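Dirnard 2 Wrist Activity Tracker
Wearables / Trackers / Dirnard 2

Overview

The Dirnard 2 is a screenless activity tracker worn on the wrist or upper arm. It records heart rate, movement and skin temperature, stores the readings on the device and passes them to the Zemine app over Bluetooth Low Energy. It replaces the first Dirnard and uses the same strap fitting, so existing straps can be kept.

The tracker has no display and no speaker. Alerts are given by a vibration motor and a single status light on the side of the body. All settings are changed in the app.

Sensors

Heart rate is measured optically, with green light during activity and infrared at rest. The sampling interval is set by the activity mode. In rest mode the sensor takes a reading at intervals chosen by the user. In workout mode it runs continuously until the session is stopped or the battery reaches its reserve level.

Movement is recorded by a six-axis unit combining an accelerometer and a gyroscope. Step counting uses the accelerometer only. The gyroscope is switched on in workout mode and for racket sports, swimming and rowing, where wrist rotation is used to separate strokes from other arm movement.

Skin temperature is logged overnight and shown as a difference from the wearer's own baseline. It is not a medical reading and should not be used as one.

Battery and charging

The cell is rated at 105 mAh and is not user-replaceable. Running time depends mainly on how long the tracker spends in workout mode. Charging is by the magnetic cradle supplied, which has a fixed cable ending in USB-C. The first Dirnard's cradle does not fit: the contacts on the new model are set closer together.

The status light shows amber while charging and green at 100 per cent. The tracker does not record while it is in the cradle. If the light flashes red, remove the tracker, wipe the contacts with a dry cloth and seat it again.

Storage and syncing

Up to 3000 activity sessions can be held in internal memory. When the memory is full the oldest session already synced is overwritten first. Sessions that have not been synced are kept until there is no other space left.

Syncing starts when the app is opened within range of the tracker. Background syncing is available and is off by default. One phone can be paired at a time; to move to another phone, unpair in the app before resetting the tracker. Readings can be exported as CSV or FIT files.

Racket sports mode

Racket sports mode covers tennis, badminton, squash and table tennis. The sport has to be selected before play, as each one has its own stroke thresholds. Wear the tracker on the playing arm. On the other arm it will still log heart rate and session length, but stroke counts will be missing or wrong.

For table tennis the strap should be one notch tighter than for daily wear. Short, fast wrist movements can shift a loose tracker and cause gaps in the heart rate trace. Serve detection is not available in this mode.

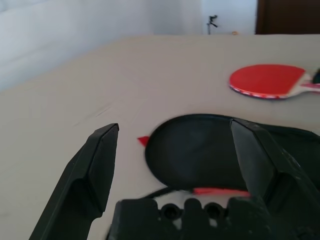

Red table tennis paddle and black racket case.

Stroke data appears in the session summary after syncing. Forehand and backhand strokes are listed separately if the playing hand has been set in the profile. Changing the playing hand later does not alter sessions already stored.

Straps and fitting

The Liapis strap is supplied as standard, in silicone with a pin buckle. A woven version and an upper-arm band are sold separately. To remove a strap, press the release on the underside of the body and slide the strap out sideways. Do not pull it straight up.

Rinse the strap in fresh water after swimming and let it dry off the wrist.

In the box

Dirnard 2 tracker
Liapis silicone strap, small/medium and medium/large lengths
Magnetic charging cradle with fixed cable
Quick start sheet

Firmware

Units shipped from June onwards have the current firmware installed. Earlier units will be offered the update when first paired. Keep the tracker in its cradle during the update, which restarts it twice.

Support and returns

Repairs are handled at the Gollurthorpe service centre. Request a returns number through the app before sending a unit in, and remove the strap. Stored sessions are erased during repair, so sync first if the tracker will still connect.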